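**FOR IMMEDIATE RELEASE**

**Zomevex opens a clothing repair and resale counter in Tornevberg**

*The Stelline program will accept work clothes, trousers and jackets of any brand from October*

TORNEVBERG, October – Zomevex, a family company which rents and washes work clothes for hotels, kitchens and small workshops, announces today the opening of its first public repair counter. The counter carries the name Stelline and is located on the ground floor of the company's laundry building at Sebastian Street, beside the delivery entrance. It will receive customers from 10 in the morning.

Until now Zomevex repaired only the garments which it rents to its own business customers. During the last year, the company's sewing room returned 846 garments to use which in earlier years would have been sold as cleaning rags. Most of them needed only a new zipper, a closed seam or a patch at the knee. The company received many requests from residents of Tornevberg who wished to have the same service for their private clothes, and the Stelline program is the answer to these requests.

**What the counter will do**

Customers can bring cotton, linen and mixed fabrics. The sewing room will replace zippers and buttons, shorten and lengthen legs and sleeves, close open seams, strengthen pockets and repair linings. Leather, fur and wedding dresses are not accepted. Clothes must be washed before they are handed over, and Zomevex offers to wash them for an additional fee if the customer wishes so.

Small repairs will be ready within 10 days. For larger work, for example a complete new lining, the customer receives a written price before the work begins and may refuse it without cost. Each repaired seam has a guarantee of 90 days. If it opens again in this time, it will be sewn again free of charge.

**Resale shelf**

Garments which the owner does not want back can be left at the counter. They are sorted, washed and repaired, and after this they are offered on a resale shelf in the same room. The person who gives a garment receives a voucher worth 30 percent of the sale price, valid for any repair. Garments which cannot be sold are cut, and the fabric is used for patches and pocket bags. Zomevex asks the public not to leave bags in front of the door outside opening hours.

**Colors and thread**

A particular attention was given to thread. In rented work clothes a visible repair is usually no problem, but private customers often want a repair that is hard to find. For this reason the sewing room has increased its stock of thread in the beige, brown and olive tones, which are difficult to match on older cotton trousers that became lighter with washing. Customers who prefer a visible repair may choose a contrasting color from a card at the counter.

**Training places**

With the opening, Zomevex also creates two training places in garment repair. Applicants need no former experience with industrial sewing machines. The training takes place in the Tornevberg sewing room and is paid from the first month. Applications can be handed in at the counter.

**About Zomevex**

Zomevex supplies rented work clothes and table linen to businesses in Tornevberg and the surrounding villages. Washing, ironing and repair are all done in the company's own building.

**Press contact**

Zomevex, Press Office, Sebastian Street, Tornevberg. Price lists and further material are sent on request.

\###

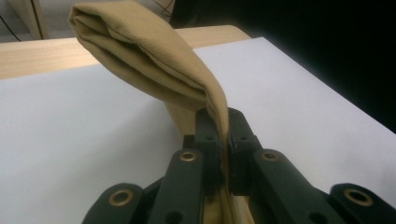
Khaki-colored fabric, folded in several layers.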